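We use cookies to remember your settings. By continuing you accept our cookie notice. OK

How to paint wooden cubes so the faces stay flat and they stack straight?

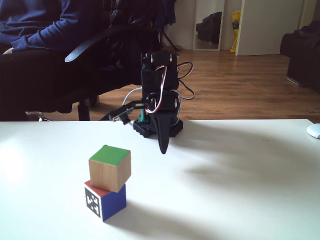

I am making a set of painted wooden cubes and I need them to stack well, one on the other, without leaning. I finished the first ones in November and I am not happy. On some cubes the paint is thicker near the edges, like a small wall, and in the middle it is lower. When I put another cube on this face it sits a little crooked, and if I touch the table it can turn or slide.

The colors are one part of the problem. Some cubes I paint on the top only and leave the sides natural, because I like to see the wood. Others have a red face, a blue face, and one white face where a printed black and white square goes. The print is on normal office paper and I glue it with white glue. Two times the paper made bubbles, and one time the corner came up after one night.

What I do now: I sand with 120 paper, I put acrylic paint from the Trudstead student set with a flat brush, two coats, and I wait for maybe one hour between them. No varnish. I live in an apartment, so spray paint is difficult for me.

My questions are these. How do I avoid the thick edge? Should I sand after the paint or only before? Which glue is better for the paper on a painted face? And is it normal that painted cubes stick together when they stay stacked for a night? When I separated two of them, a small piece of green came off and stayed on the other cube.

Thank you for your patience with my English.

Mercy Muli

3 answers

Answer from Grilitz (accepted)

The thick edge comes from the brush. When you pull a loaded brush over the corner of the cube, the corner scrapes the paint out of the hairs and it stays there. Start in the middle of the face, go out toward the edge, and lift the brush before you arrive at the corner. Then turn the cube and do the same to the other side. A small foam roller is much better than a brush for this, the narrow kind sold for doors and trim. Put very little paint on it and roll it first on a piece of cardboard.

For sanding, I would do it this way:

Before paint, put the sandpaper on something really flat, for example a piece of glass or a thick tile, with tape at the corners. Move the cube on the paper, not the paper on the cube. If you hold the paper in your fingers you make the face round without noticing, and a round face will always rock. 120 is fine to begin, then 220.

Make the edges a tiny bit soft, two light strokes each. A very sharp edge holds paint badly and it is the first place that chips.

First coat thin. It will look bad and you will see the wood through it. Leave it overnight. The water in the paint raises the grain, so the face feels rough afterward. Sand very lightly with 320, wipe off the dust, then second coat and, if you need it, a third.

After the last coat you can take the cube to the flat paper again, 400 this time, only a few strokes. You will see right away where the high places are because they go dull first. Stop there. If wood appears at the corner you have gone too far and you must touch it up.

On the sticking: yes, it is normal with acrylic. The paint is dry to the finger after one hour but it stays soft inside for much longer. I leave mine one week before I stack them, and in a damp room two weeks. Before this, keep them apart, or put baking paper in between. A matte water-based varnish also helps. Glossy varnish sticks more in my experience, and it is more slippery too.

About your cubes with only the top painted, I would put one coat of the same matte varnish on the bare sides. Fingers make natural wood gray quite fast. Try it first on one you don't love, it makes the wood a little more yellow.

Answer from Bellamy

Just buy a harder paint. Enamel doesn't stick like acrylic. I did 12 blocks for my nephew with a leftover can from the kitchen door and they are still good after 5 years. Smells a lot though, so open the window.

Comment from Mercy Muli: Thank you, but I have only one window and it is in the room where I sleep. I will stay with acrylic for now.

Answer from Ellby

I can add only about the paper, the rest is explained already.

White glue has much water in it. The paper drinks it and grows, and then you have bubbles. Use a glue stick of good quality, or double-sided sheet adhesive if you can find it (the kind for scrapbooks). With the sheet you stick the paper to the adhesive first, cut both together with a knife and a metal ruler, and then put it on the cube starting from one side. Press with a plastic card from the middle.

Cut the print a little smaller than the face, one millimeter on each side. When the paper goes exactly to the edge, fingers catch it and the corner lifts. I think this happened to yours.

Print with a laser printer if possible. With inkjet the black can run when you put varnish over it, I lost a full page of labels like this. If inkjet is all you have, test one piece before you varnish everything. And use matte again over the black parts, otherwise they shine under the lamp.

Also check with a small square that your cubes are really square before you paint. Mine came in a cheap bag and one in every few was cut a little wrong. No paint will repair this.

Comment from Mercy Muli: I checked with the square and two of them are not straight, so you were right also in this. I have ordered the sheet adhesive. The roller from the first answer works very well, the new red face has no wall at the edge. I will wait the full week before I stack them.

This page was viewed 1,784 times.

Last updated: November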